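Organizar llaveros y objetos pequeños en una mesa de madera clara
Comunidad de ayuda Trellholm — Hogar y orden — 646 visitas

Ívar Arnardóttir
Estimados miembros de la comunidad:
Solicito orientación sobre la organización de una mesa auxiliar de madera clara, sin mantel, en la que se depositan a diario llaves, llaveros y otros objetos menudos. Dispongo de un soporte blanco de plástico con base plana y un poste vertical del que salen unas clavijas pequeñas, también blancas. En la parte ancha de la base apoyo un cuenco metálico muy brillante. Los llaveros, entre ellos uno rojo rectangular y otro amarillo en forma de estrella, terminan siempre sobre la madera, junto a una pieza marrón con forma de manopla.
Deseo saber si conviene colgar los llaveros de las clavijas o dejarlos en el cuenco, y si el metal de las anillas puede marcar la superficie. El tablero carece de barniz grueso y preferiría no tener que lijarlo.
Adjunto dos fotografías de la mesa.

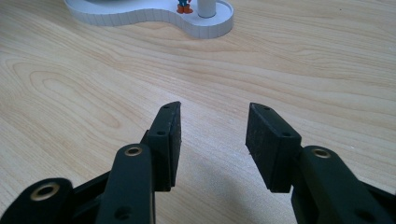
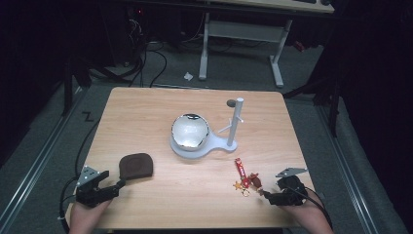 ¿Con qué frecuencia debe aplicarse aceite a un tablero de madera clara de uso diario?
Cada seis meses suele ser suficiente en interiores, siempre que la superficie se limpie con un paño apenas humedecido y se seque a continuación. El aceite se extiende en capa fina, en el sentido de la veta, y el sobrante se retira antes de que se vuelva pegajoso.

Flutine
Buenas tardes:
En relación con la consulta principal, se recomienda separar los objetos según su uso. Las llaves que se emplean todos los días pueden colgarse de las clavijas, con las más pesadas en la posición inferior para no desequilibrar el poste. Los llaveros decorativos y las piezas sueltas corresponden al cuenco.
Respecto de las marcas, las anillas metálicas rayan la madera blanda cuando se arrastran. El riesgo es menor si se depositan sobre un tapete de fieltro o de corcho. Para los arañazos superficiales existe cera en barra del tono de la madera — debe probarse antes en la cara inferior del tablero. Si la marca se percibe al pasar la uña, la cera disimulará el color, pero el surco seguirá notándose. En tal caso procede un lijado localizado con grano 2000 y una nueva mano de aceite en toda la superficie, a fin de evitar diferencias de tono.

Wirkthorpe
Yo quitaría el cuenco. En casa tuvimos uno parecido y acabó lleno de monedas y tornillos. Con un gancho en la pared, al lado de la puerta, se resuelve.

Ívar Arnardóttir
Agradezco ambas respuestas. Comenzaré por el tapete de corcho y el lunes probaré la cera en la cara inferior. El gancho no es viable por el momento, dado que la vivienda es de alquiler y el contrato no permite perforar las paredes.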